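Drimano Home Help
Laundry and Linen

How do you fold thick cloths so they stay flat in a bin?

Posted by Cadelholm, 2021-01-09

I have many cotton cloths for the kitchen and for guests, and since September I try to keep them in one plastic bin on the shelf. When I fold them they look good on the table, but after I put 5 or more in the bin, the pile leans and the top ones open again. I fold in half, then in half, then in half one more time. Is there a better way, or must I buy a different bin? I wash them at 600 spin, if this matters.

3 replies

Sezer
I had the same problem with my cloths. Three times in half is too much for thick cotton, the middle becomes like a small pillow. Try it like this. Put the cloth flat on a table and pull the corners a little, so the hem is straight. Fold the two long sides to the middle, then fold once across. Now press with the open hand from the center to outside — do not pat it, press it slowly. The crease must be on the side that you see when you look in the bin, and the loose edges go to the back.
Also measure your bin inside before you choose the size of the fold. Mine is 2 fingers wider than the cloth and this is enough to take one out without pulling the others. The spin is fine, I think, but shake each cloth well before you hang it.

Brarance
just roll them. works for me

Linen Corner
Rolling is good for thin towels, but for thick cloth I prefer the folding from Sezer. I want to add one thing: stand the folded cloths on their side in the bin, like books. Then there is no pile and nothing can lean. If the bin is not full, put something heavy at the end. My cloths are 100 percent cotton and they never become perfectly flat, the edges stay a bit soft and uneven. For me this is good enough, I do not iron them.
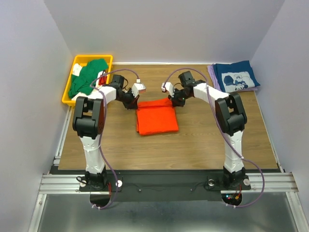

Orange-red cloth, folded, with the yellow bin in the back corner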